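Travitix travel cover: cheap to buy, slow to pay

I bought the Travitix two-week policy in February, before a trip down the coast to Bañuelos, mostly on price. It cost $35. The card travel cover I'd had before came to nearly double that, and I wanted to know what I was giving up. Quite a lot, in my view, though you have to dig to find it.

Signing up takes a few minutes on the Ziver app, which is where Travitix sells most of its policies now. The front page promises hospital bills, lost bags and "marine incidents" in large type. I read the full wording because I was planning to swim. Marine incidents means jellyfish, urchins and fish bites, but only at a beach with a lifeguard on duty, and only if you get treated the same day at a clinic that hands you an itemized bill. Try finding that at 6 p.m. on a Monday in a small beach town.

I stepped on an urchin. It was nothing dramatic, a swollen foot and a limp, and the clinic near the pier cleaned it up and charged me $60. I filed the claim that night from the kitchen of my rental.
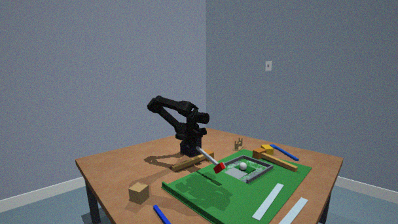 Brown table, white wall outlet.

The claim form wants photos of every document, flat and in good light, and it logs you out if you stop to look for one. My first upload was rejected because the clinic's stamp crossed the doctor's signature. The second went through. After that came silence, then an email asking for proof that a lifeguard had been on duty. How a tourist is supposed to prove that, the email didn't say. I sent the beach's posted hours and heard nothing more for over a week.

The phone line was better. Teodoro Hinojosa in claims was polite, found my file quickly and admitted the lifeguard question gets asked on nearly every marine claim. The payment arrived 2 days after that call, minus a deductible I had missed in the wording. I don't know whether it would have come without the call, and I have my doubts.

Trunness, the plan my sister carries, costs more and has no lifeguard clause that I could find. I haven't had to claim on it, so take that for what it's worth.

Rating: 2 out of 5. Fine for a lost suitcase, maybe. If you're going in the water, read the marine section before you pay.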